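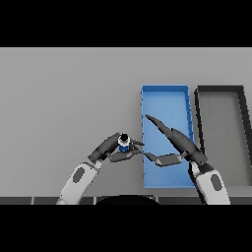
Two arms, a can and the blue tray

From: Canan Türkmen
To: Hela players list
Date: 19th June
Subject: Re: Save slots and the Brostside ferry

Hello Horacio and all,

Thank you for the long message. I answer between your paragraphs, I hope it is readable for everybody.

Horacio Farías wrote:
> I have played Wultia on my old phone since the winter and I like it very
> much, but I have now lost my party two times at the Brostside ferry. The
> game saves when I step on the boat, and when the fight begins my healer
> is already at 12 health points. If I load the save again, it is the same
> 12 points. Is there any way to get out, or must I start a new game?

You do not have to start a new game. The save on the boat is an automatic one, and it goes in its own slot. Your last manual save should still be there. In the title menu, press "Continue" and hold your finger on it for a moment, then the full list opens. I did not know this myself until I had played two chapters, because the menu does not show any sign of it.

If you have no manual save, there is another way, but it needs patience. In the first turn of the ferry fight, let everybody defend, also the healer. The big eel always attacks the person in the front row when all are defending. In the second turn the healer can drink something. After that it is a normal fight.

> My level is 8. A friend told me that this is too low for the ferry, but
> I do not enjoy walking in circles in the marsh to fight frogs. Which
> level did you have?

I also had 8 the first time, and I lost. The second time I was the same level, but I had bought the oilskin coat for the healer, and then I won with everybody alive. So I think your friend is a little too strict. The coat costs 77 coins in the shop behind the mill. It is not shown on the town map, you must go through the yard with the geese.

About the frogs I agree with you. They give so little experience that it is a waste of battery. If you want to gain levels, the better place is the cellar under the Benítez inn. Talk to the cook three times, the third time she gives you the key. The rats there are easy, and sometimes they drop bread, which you can sell.

> Last question. Should I keep the 100 silver feathers or give them to the
> old woman at the bridge? The text in the game is not clear for me, maybe
> the translation is bad.

The translation is really not good in this part. I compared it with the Spanish text, which a player sent me, and there the woman says that she will "remember" the feathers, and not that she will "return" them. You will not get them back. But in the fourth chapter she opens the side gate for you, so you can go past the tower without the riddle. I kept my feathers and had to solve the riddle, and it took me a whole evening - I am not good with riddles in English. If you like riddles, keep the feathers and buy the second lantern with them. Both ways are fine for the ending, as far as I know.

Now something for everybody on the list. After the last update, the sound of the rain stays on when you go inside a house. I wrote to the developers in June and received a short answer that they can repeat the problem on their side. Until it is repaired, it helps to open the inventory and close it again. On my tablet this works every time, on my phone only sometimes. If you have the same problem, please write to me which device you use and whether you play with the music off. I will put all the answers in one message and send it to them, so that they do not receive the same report from each of us.

Also, please cut the old messages when you answer. The last digest was so long that my mail program showed only the half of it.

Horacio, tell us please if the coat has helped you. And do not sell the wet rope you find after the ferry! You need it for the well, and the shop does not sell it back.

With kind regards,
Canan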